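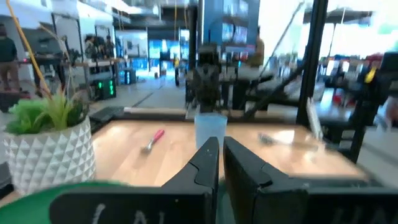 Shop > Reviews > Archives & Memory > Kits

Search reviews... Go

The Odinano Service Papers Kit: A Box for Your Great-Uncle's War

February
By the Kiiskinen Militaria Review desk

The Odinano Service Papers Kit is meant for people who have inherited a relative's wartime letters and have been feeling guilty about them ever since. It costs $119 and promises to turn a shoebox into an archive. The booklet asks that this be done on "a clean, dedicated surface, free of food and implements," a sentence plainly written by someone with a spare room. The table was wooden, glossy enough to bounce the ceiling light back at you, and a red-handled fork was lying on it. The fork moved. I can't claim the surface was ever dedicated.

I should say what I was working with. My great-uncle served as a clerk in a supply depot from 1943 on and wrote home whenever he had nothing to report, which was constantly. There are letters, a pay book, a few photographs of men leaning on trucks, and a dinner menu signed by people whose handwriting had clearly enjoyed the dinner. No gallantry, no maps with arrows on them. If you want a test of whether a kit can make ordinary papers look worth keeping, he's your man.

What's in the box

You get the box itself, which is gray and sturdy and has a lid that fits as if it resents being asked. There are clear sleeves, folders, a soft brush, a pencil, 2 pairs of cotton gloves, a roll of unbleached tape for tying things up (tying, please, it isn't sticky), and a code for the cataloging program, Reltden.

The gloves first. They come in one size, and the size is "butler." I put them on, tried to turn a page of onionskin airmail paper, and came close to inventing a second page. The booklet, to its credit, says on the very last leaf that clean dry hands are usually better for paper and that the gloves are for photographs. I'd have liked that on the first leaf. I'd have liked it printed on the gloves.

The sleeves are excellent. They lie flat, they don't crackle, and the larger ones take an unfolded letter with room left over. The folders are fine. The pencil is a pencil, and a better one than I'd have bought.

The brush I used once on the pay book and then, I admit, on the toaster.

Reltden

Now the software. Reltden wants a record for every item: date, place, writer, recipient, unit, theater of operations, condition, and "significance," chosen from a drop-down menu. The menu offers Combat, Captivity, Medical, Ceremonial and Other. My great-uncle's war was almost entirely Other. He is Other in camp, Other at sea, and for one long wet winter Other in a warehouse, complaining about socks.

I don't think this is a small gripe. Most people in uniform weren't doing the thing the movies are about. They were baking, typing, loading, waiting, and writing home to ask whether the dog was better. A program built for family papers ought to have a place for that, and "Supply and Clerical" would take somebody an afternoon to add. I wrote to suggest it and got a friendly automatic reply thanking me for my service.

Otherwise it works decently. You can type up a transcription next to a scan, and the search is quick. I typed "dog" and had the whole saga in order in a second or two (he got better). The standard license holds 2,000 items, which will do unless your family was very chatty or stationed very far away. The notes field stops dead at 3,000 characters and doesn't warn you, so anything you write past that is lost when you press Save. I lost a rather fine paragraph about the menu. You'll have to take my word for it.

Dates are the other sore spot. Wartime letters are often headed "Monday" and nothing else, and Reltden refuses to accept "Monday" as a date. You can leave the box blank, in which case the letter sinks to the bottom of the list, or you can guess, in which case your guess sits there in the same confident type as the dates you know. I put a question mark in the title of each one I'd guessed. It looks untidy, but I'd sooner be untidy than wrong with a straight face.

Compared with the Sovus

The obvious rival is the Sovus Heirloom Box, which I borrowed for a weekend. It's handsomer, with a ribbon and a brass label holder, and it looks very well on a shelf. It's also too short to hold a full sheet without folding, so your letters get a new crease to go with the old ones. There's no software at all. For a baby's first shoes I'd recommend it warmly.

Should you buy it?

If you have more than a handful of papers, yes, mostly for the box and the sleeves. The program is tolerable and exports to a plain spreadsheet, so you can walk out whenever you like and take your relatives with you. If you've only got a few letters, buy the sleeves separately and write the names on the backs of the photographs' folders in pencil while there's still someone around to ask. I left that too late for the men with the trucks. They're filed under Other.

The box now lives on top of the bookcase, away from the radiator, as instructed. The gloves are in the drawer with the oven mitts.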